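Hunodness 食卓の果物・野菜メモ

こんにちは、Binta Babalola です。テーブルの上で果物や野菜をかごに入れたり出したりする様子を集めたのが、この Hunodness です。写真は全部で2,506枚、フォルダは9つ。最初は3,000枚を目指してたんですが、7月に入ってミカンがなかなか手に入らなくなって、そこで区切りました(また冬に足すつもり!)。
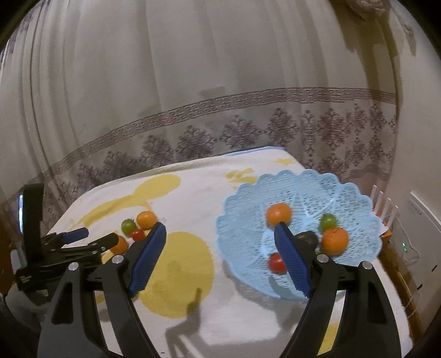
フォルダ分けは、かごの種類とテーブルクロスの柄でやっています。中身で分けようとしたら、同じミカンがあちこちに出てきて途中でわけがわからなくなったので。水色の浅い丸かごは縁が花びらみたいに波打っていて、私のお気に入りです。ミカンと赤いトマトが一緒に入ると色がぱっと映えるんですよね。黄色い柄の白いクロスも、このかごと合わせると明るくて好きです。

ラベルは Aminu Okeke さんと二人でつけました。「ミカン」「赤トマト」「緑の丸いもの」「その他」の四つだけ。緑のは小さいトマトなのか別の実なのか写真だと迷うことが多く、まとめてしまいました。半分隠れて見えにくいものは30枚ほど「その他」に入っています。

ラベルの間違いを見つけたら、フォルダ名とファイル名を添えて Aminu さんか私まで。次の更新のときに直します。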